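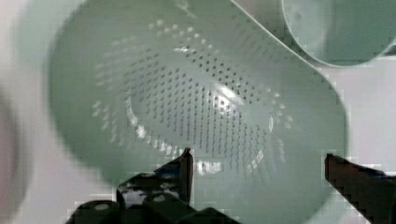 Plira Large Colander, Pale Green

Home > Kitchen > Washing and Draining > Colanders

Item weight: 200 g
Material: plastic
Color: pale green
Availability: in stock at Trernamwood, ships in two working days

The Plira is the large colander in the Sisevetti kitchen range. It is meant for rinsing vegetables and fruit, draining pasta and potatoes, and washing salad in quantity. Small round holes cover the base and the sloping sides, so water keeps leaving the bowl even when the bottom is covered with food. The rim is wide and rounded and is comfortable to hold with wet hands.

We have stocked it for six years. It sells mostly in spring and late summer, when people are bringing in greens or putting up fruit.

What it is good for

Leafy greens. A full head of romaine or a large bunch of chard fits when torn. Fill a separate bowl with cold water, swish the leaves in it, lift them out by hand and put them in the colander. If you pour the bowl over the leaves, the grit goes back on top of them.

Dried beans and lentils. The holes will hold back chickpeas, black beans and ordinary brown lentils. Split red lentils are smaller and a few will go through. Use a mesh strainer for those, and for quinoa and rice.

Pasta. Short shapes and long shapes both drain well. Angel hair and orzo can slip into the holes, so tip them in slowly. Set the colander in the sink before you lift the pot.

Berries. Rinse with a gentle stream and do not heap them. Strawberries should be hulled after washing. Raspberries are better rinsed a handful at a time.

Salting. Sliced eggplant, cucumber and shredded cabbage can be salted and left in the colander over a bowl. Allow 30 minutes for cucumber and an hour for cabbage, then squeeze by hand.

What it is not good for

Do not use it as a steamer insert or rest it on a hot pan. Do not put it in the oven or microwave. It will take freshly boiled pasta and water without trouble, but it should not stand on a burner that has just been switched off. Hot fat should go through a metal strainer.

It is too coarse for stock, yogurt or nut milk unless you line it with cloth. Two layers of damp cheesecloth work for straining stock once the stock has cooled to lukewarm.

Care

Wash by hand in warm soapy water, or on the top rack of the dishwasher. Keep it off the bottom rack, where the heating element can warp the rim. Starch from pasta and potatoes dries hard in the holes. Rinse with cold water straight after draining and it will come away. If it has already dried, soak the colander for 20 minutes and go over it with a soft brush from the outside.

Tomato sauce, beets and turmeric will stain pale plastic. A paste of baking soda and water left on for an hour takes out most of it. Setting the colander in a sunny window for a day or two helps with the rest. Avoid steel wool and scouring powder, which scratch the surface and make the next stain harder to remove.

Colanders of the same model nest inside each other. If two get stuck, run warm water over the outer one and twist.

Choosing between our colanders

We carry three, and customers often ask which to get.

The Plira is the lightest of them and the easiest to lift when full. It is the one we suggest for washing produce.

The Tanabe is stainless steel with two side handles and a raised foot ring. It weighs 940 g, which some people find heavy over a deep sink, but it stands steady and can be used over a pan of simmering water. It costs more than twice as much as the Plira.

The Tanabe Deep is the same design with taller sides, at 1,070 g. It suits households that cook 600 g or more of dried pasta at a time, and small cafes.

If you have room for only one and cook pasta more often than you wash greens, buy the steel one. If your kitchen is small or you have sore wrists, buy the Plira.

Customer questions

Will it fit across my sink?
Measure the sink opening first. The Plira is made to sit inside the basin and does not have extending arms. If the opening is narrow it may rest on the edges, but we do not recommend leaving it that way with hot food in it.

Does it come in other colors?
There was a white version until last year. The pale green is the only one we stock now.

Can I use it in the garden?
Yes. Several customers pick straight into it and rinse at the outdoor tap. Bring it in afterward, as long spells in full sun make the plastic brittle.

Is there a matching bowl?
Sisevetti makes a plain bowl in the same green. We order it on request and it takes two to three weeks.

Delivery and returns

Orders placed before noon are packed the following morning. Colanders go out in a carton with paper padding. If yours arrives cracked, send us a photo of the damage and the carton, and we will mail a replacement. You do not need to return the broken one.

Unused items can be returned within 30 days. Return postage is paid by the customer unless the item is faulty. Orders can also be picked up from the Trernamwood shop counter, but please wait for the email saying yours is ready.

Wholesale orders of 12 or more: write to Cengiz Aydoğan at the shop for a price list.

Page last updated 2020-04-09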